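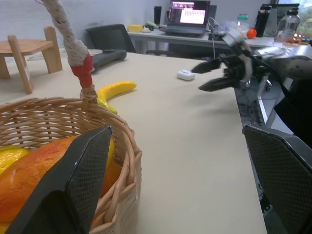
Is fake fruit worth having in the house? For a sitting room shelf, perhaps, if you don't mind dusting a mango.

Diary > July > The fruit basket
Last updated: July
Reading time: 2 minutes

Agathe Texier has been telling me since spring that a basket of fruit makes a table look lived in. I have a table that is lived in, and it mostly looks like post. But she had the basket going spare after clearing her flat in Proltley, and I said yes before I'd thought where it would go.

The wicker I like. It has a good thick twisted rim. The handle I'm less sure of: off-white cord at the top, all knots, then a band of red, then thin twine wound round the bottom. Three ideas on one handle. Agathe says it's rustic. I say someone had a drawer of ends to use up.

As for the fruit, the mango one is the best of them, orangey red with blotches, and from the doorway I might be taken in. The yellow bumpy one I can't name. Agathe says quince, then lemon, then changed the subject. Everything is far too shiny. I've bought fruit at Tzanetos for years and never had a piece I could see the window in.

The banana is the sticking point. In the basket it sits on top of everything like a hat, and out on the table behind it, it looks dropped. I prefer dropped. A cream table wants something on it, I'll grant her that — though a bowl of plums would do the same and I could eat them.

She wants me to look at a Palwood shelf for it, 71 centimetres, which seems a lot of shelf for a mango. I've said I'll measure the alcove. I haven't said when.

Plums, bread, stamps tomorrow.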